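色彩心理の話、そろそろ一回まとめて愚痴らせてほしい。「黄色は食欲が出る」「青は集中できる」「赤は購買意欲を上げる」のあれです。長くなるので興味ない人はミュート推奨。

きっかけは7月に読んだ Régis Bodin の『食卓の色』。Langlois から出てる薄い本で、友人に貸してもらった。写真はきれいだし文章もうまい。うまいから困る。

最初の章でいきなり「黄色い食卓では会話が増え、食事の満足度が上がることがわかっている」と書いてある。わかっている、の主語がない。注もない。巻末に参考文献はあるけど、本文のどこに対応してるのかが書いてない。

しかたないので巻末を上から順に見ていった。半分くらいは一般向けの本で、その一般向けの本がまた別の一般向けの本を引いている。こういうのを掘ってるとだいたい途中で土がなくなる。

やっと見つけた実験っぽいものが、参加者200人を2グループに分けて、黄色い部屋と白い部屋で軽食を出したというやつ。おっと思って読んだら、測ってるのは「部屋の印象」のアンケートだった。食べた量は測ってない。

しかも黄色い部屋のほうが照明も明るい。これだと色の話なのか明るさの話なのかわからない。著者たちもそこは「今後の課題」と書いてる。論文のほうは慎重なんですよ。本になると慎重さが抜ける。

一応言っておくと、色が人に何の影響もないとは思ってない。暗い紫の照明で刺身が出てきたら私も嫌だ。食べ物そのものの色と味の感じ方の関係は、ちゃんと研究してる人たちがいる分野だと思う。

でも「飲み物に色をつけたら味の判断がぶれた」と「テーブルの布を黄色にしたら家族の会話が増える」の間には、かなり距離がある。そこを一段で飛ばないでほしい。 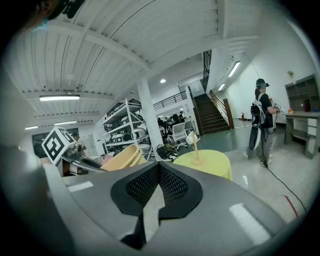
丸テーブルに黄色い布。

黄色い布をかけること自体には何の文句もない。明るくていい。好きな色なら毎日かけたらいい。うちの実家も長いこと黄色いビニールクロスだった。会話は増えなかった。父はずっと新聞を読んでた。

一家庭の思い出は証拠にならない、はそのとおり。ただ、本のほうに出てくる「クロスを替えたら子どもがよく食べるようになったご家庭」も同じ種類の話なんだよね。私の父が証拠にならないなら、そっちもならない。

あと、クロスを替えた日って、たぶんテーブルを片付けた日でもある。洗濯して、物をどけて、せっかくだからちょっといいおかずを作った日かもしれない。そのうちのどれが効いたのか、どうやって見分けるつもりなんだろう。

で、これが本の中だけの話ならまだいい。商売になってるのが気になる。

たとえば Prulis ってアプリ。月299円で「今日のあなたの色」を教えてくれる。朝に質問に答えると色が出て、その色のものを身につけろと言われる。

友人が使ってたので見せてもらった。「やや疲れているが前向き」な人に出る色が黄色。翌日、「前向きだがやや疲れている」と答えたらオレンジ。何が違うのか説明がない。

友人は「占いみたいなもんだから」と言う。占いなら占いと書いてほしい。画面には「色彩科学に基づく」と書いてある。どの研究か問い合わせたら、「社内の知見を総合したものです」と返事が来た。総合しないで一本でいいから見せてほしかった。

次、Jelow の照明。やわらかい黄色の光で「幸福感をサポート」だそうです。サポートという動詞は便利。上がるとは言ってないし、上がらなかったときに支えきれなかっただけで済む。

光そのものについては、夜に強い光を浴びると寝つきに響くとか、考える価値のある話がいろいろある。でも商品ページで読めるのはその話を薄めて、色の名前と気分の名前を線でつないだ表。黄色＝幸福、緑＝安らぎ、青＝冷静。

この表、どこの商品ページにもあるのに微妙に中身が違うの知ってました？ 黄色が「注意」になってる表もあるし「不安」になってる表もある。同じ色で幸福と不安が両方出てくるなら、それは何も予測してない表だと思う。

「文脈によるんです」と反論されたことがある。はい、私もそう思います。で、文脈によるのなら、表にする意味は何だったんでしょうか。

文化の話もある。喪服の色も、お祝いの色も、土地によって違う。「人間は本能的に黄色を太陽と結びつける」と例の本には書いてあるけど、子どもに太陽を描かせたら日本では赤く塗る子が多い。本能、どこ行った。

ここまで書いて、だいぶ意地悪な人に見えてる気がするので、好きな色の話もします。私は淡い黄色が好き。バターより薄いくらいの。黒や灰色の横にちょっとだけあるのがいい。

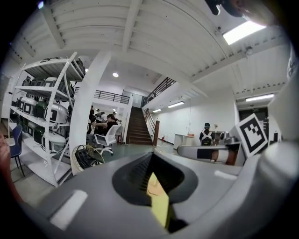
灰色と黒の中に淡い黄色。

こういう組み合わせを見ると「いいな」と思う。で、その「いいな」は私の好みであって、私の脳内物質がどうこうという話にしなくていい。好みを好みのまま言うのって、そんなに弱い言い方かな。

たぶん弱いと思われてるんだよね。「この色が好きだから」だと企画が通らなくて、「この色は購買意欲を高めるから」だと通る。会議のために作られた根拠が、会議の外に漏れてきてる感じがする。

前の職場で実際に見た。ボタンの色を決める打ち合わせで、緑派の資料に「緑は安心」、赤派の資料に「赤は行動」。どっちの資料も出典が同じまとめサイトだった。結局、部長の好きな紺になった。

ボタンの色を変えてクリックが増えた、という事例もよく回ってくる。あれも、周りの色との差が大きくなって見つけやすくなった可能性を先に考えたほうがいい。背景が緑のページで緑のボタンを赤にしたら、そりゃ目立つ。

それと、増えなかった事例は誰も記事にしない。試して差が出なかった会社のほうが多くても、こちらには見えない。見えてる事例だけ並べて「赤は強い」と言われても、うーん、となる。

医療っぽい話になると笑えなくなってくる。Clinora という会社が壁紙を売っていて、待合室向けに「不安を軽減する青緑」を勧めている。カタログの小さい字を読むと、根拠は導入先へのアンケート。壁紙を替えたばかりの院長に「患者さんは落ち着きましたか」と聞いたら、そりゃ「はい」と言うと思う。

お金を払った直後の人に効果を聞くの、もう少し警戒されていい。聞くなら患者のほうに、何色の壁か意識させずに、改装前と改装後で聞いてほしい。改装で椅子も新しくなってたら、それも書いてほしい。

「害がないならいいじゃない」ともよく言われる。クロス一枚ならいいです。でも子どもが食べないことで本気で悩んでる人が、先にクロスと皿と壁を黄色にして、相談に行くのが後になるなら、害がないとは言いにくい。

例の本には、食の細い子への対応として黄色い皿が出てくる。専門家に相談を、の一行がない。見落としかと思って2回読んだけどなかった。ここがいちばん引っかかったところで、残りは正直まあどうでもいい。

じゃあ何を見ればいいのか、と聞かれたので私のやり方を書いておく。「わかっている」と書いてあったら、誰が、どうやって調べたかを探す。見つからなければ、著者の感想として読む。感想としてなら面白い本はたくさんある。

あとは何を測ったのかを見る。印象なのか、食べた量なのか、売上なのか。「食欲が上がった」の中身が「おいしそうな部屋だと思った」だったことが何度もあって、それ以来ここだけは必ず見るようにしてる。

追記（2025/10/24）：「Bodin は料理写真の人で、科学の本として書いたわけではない」と教えてくれた人がいました。なるほど、写真がいい理由はわかった。ただ帯に「科学が証明した食卓」と書いてあるので、文句の宛先を著者から帯を書いた人に一部変更します。

リプで「でもファストフードの看板は赤と黄色ばっかりですよね」といただきました。多いですね。先に成功した店の真似をしても同じ光景になるので、看板の多さだけだと食欲の話かどうかは決まらないと思います。

「青い皿だと食べる量が減るって聞いて、もう青い皿を買っちゃった」という方。青い皿、きれいなのでそのまま使ってください。魚がよく映えます。減るかどうかは私は知りません。

実験の原文を読みたいという方が何人かいたので、例の部屋の論文は題名を控えたメモが出てきたら貼ります。本のほうはもう友人に返しました。付箋をつけたまま返してしまって、さっき怒られた。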